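Flarketti Vurora window and curtain unit
For serviced flats, small hotels, staffed residences

Fits rooms with heavy curtains and sills that need doing every changeover. The Vurora does the curtain run first, then the tieback, then a dry wipe of the sill. Works from a taught route, one per room type. Teach it once, copy it accross.

What changes for your team
Less reaching. No step stool for the curtain rail. Housekeepers at Bellamy now start on beds and bathrooms while the unit does the window side, then one person checks the room and signs it off. That check stays. The job sheet has a new line for it and supervisors want ten minutes at handover, usually 7.30am, to clear any stopped jobs from the night before.

Some staff liked it straight off. Some found it slow, and it is slower than a quick pair of hands on a single room. Gains come on long corridors. 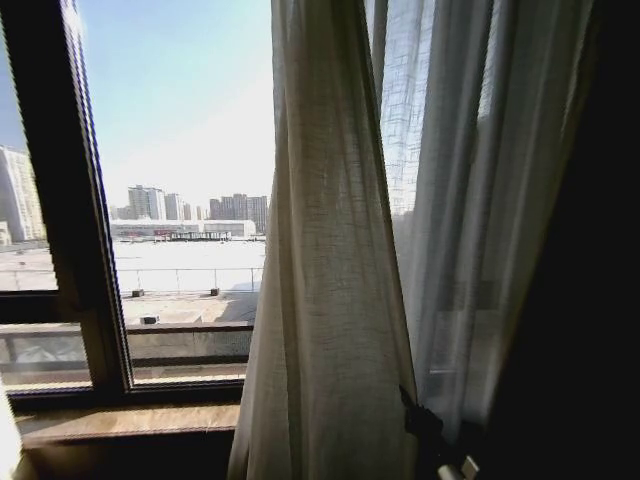
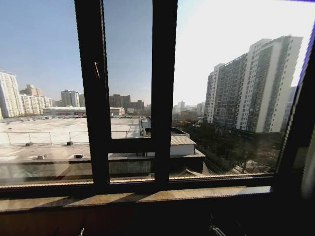 High-floor room, both views towards the window and out over the rooftops.

In the box
Vurora unit, charging dock, 3 wipe pads, tieback guide, wall card for staff
Jalness planner licence, one site

Details
Rooms per site plan: up to 1,272
Stored routes: 2,000
Training: 5 hours, on site, split over two shifts if needed
Curtains: linen, sheer, lined. Not roller blinds, not yet
Sills: wood, stone, painted. Clear of cups and plants please
Glass: not cleaned by this unit, see seperate page

Staffing note
Don't cut the rota in the first month. Routes need correcting and your own people are the ones who know which tiebacks slip. Give them the stop button and the say on when to use it. Pay for the training hours as normal hours.

Lead time: orders in by end of October go out in December. Spare pads ship same week.
Price on request, hire or buy. Ask for the Bellamy rota sheet if you want to see how the shifts were redrawn.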